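The laundry can wait, and so can the robots

My sister-in-law Evangelia Liapis has decided she is never folding another fitted sheet. She read somewhere that household robots are coming, so she has stopped, and there is now a chair in her bedroom that is technically a linen closet. I admire this as a policy. I also spent 22 years around conveyors, the last stretch of it at a packing outfit called Drevholm, and I have some doubts about her timeline.

Everybody who asks me about this wants to talk about the kitchen. I'd rather talk about the belt. A belt is the easiest room in the house. It's flat, it's one color, it has no cat, and things show up on it one at a time if you've set it up right. If a machine with fingers is going to earn its keep anywhere, it ought to be there first.
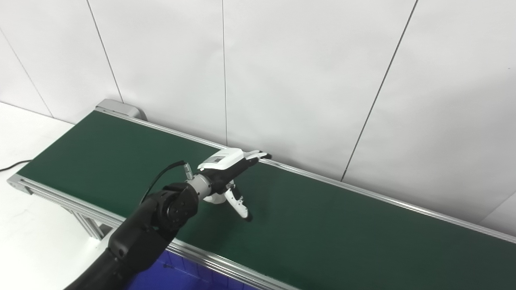 My first job at Drevholm was pulling bad pieces off a line and dropping them in a tub. Lambros Panagiotou trained me, and the training took two minutes, most of which was where to hang my coat. You look, you grab, you drop. By lunch my hands were doing it without me and I was planning a fishing trip. I've thought about those two minutes a lot lately, because people who build robot hands talk about the same job the way other people talk about climbing mountains.

Now, we had machines for picking even then. Suction cups, mostly, and one two-jaw clamp that went at every carton like it owed money. They were fast and they were stupid and they never called in sick. Change the part, though, and Prodromos Gkikas had to come down with his toolbox and a face, and there went your Sunday. The pitch for fingers is that you skip Prodromos. Same hand, new part, carry on.

Maybe so. I believe it more than I did five years ago. But a hand has a lot of joints, and every one of them is another place for something to work loose on the night shift. Lambros would also want to know what it does with an odd shape lying on its side, and then he'd want to watch it do that until quitting time. I'm with him there.

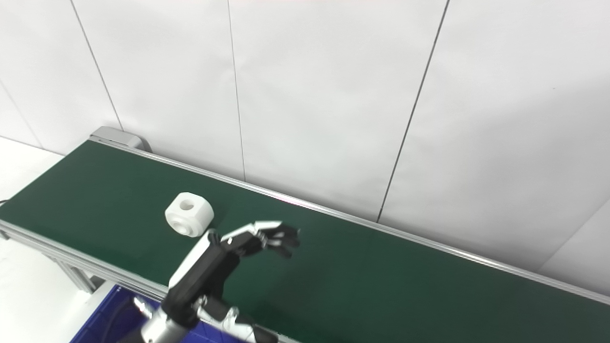
Robot hand beside a white block on the green belt.

So where does that leave Evangelia's sheets? A block with a hole in it keeps its shape while you make up your mind. A fitted sheet has no shape to begin with, and I say that as a man who has been beaten by one in front of guests. Socks are worse. The dishwasher I'd put somewhere in the middle, if you own sensible plates.

My guess is the shop floor gets decent hands first, on the dull jobs, with a person nearby who knows where the stop button is. The house comes a good while after. I told Evangelia as much over dinner and she said she could wait. The chair is nearly full, so I think she'll need a second chair.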